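From the prep bench

June is when we finally get around to the glassware, and I have to say I look forward to it all year. The Ravell teaching lab got through 275 practical sessions since last summer, and after that many, even the best-kept cupboard needs a good sorting (ours was never the best kept, if I'm truthful).

The small filtering setup came out first, on the black cloth, so that clear glass and clear acrylic are a bit easier to keep track of.
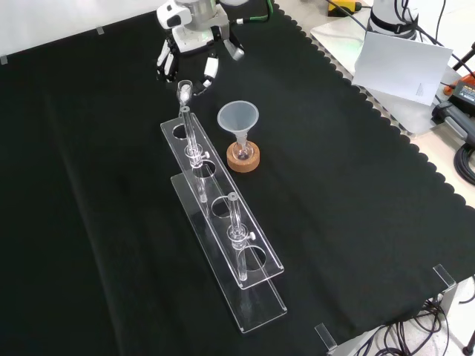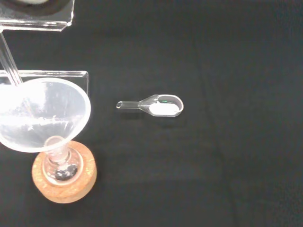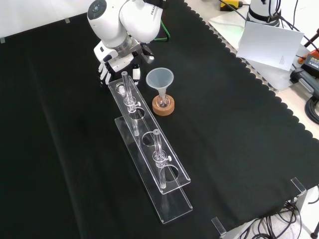
Filter funnels – please, please rinse them before they go back in the drawer. A splash of warm water right after class takes hardly any time, and it saves a long soak and a lot of brushing later. The same goes for flasks, which are a good deal harder to get a brush into. If something won't come off, leave it in the tub by the sink with a note saying what was in it, and we'll gladly take it from there.

We have also ordered 5 new boxes of test tubes from Cloltari, and the old mixed sizes will be going to the Pistis room, where they don't mind a bit of variety. Racks should come back to us empty, with any clamp rings in the little tray and not in somebody's coat pocket. The prep room is open until 4 every afternoon, so do come by, bring your strays, and stay for a chat if you have the time!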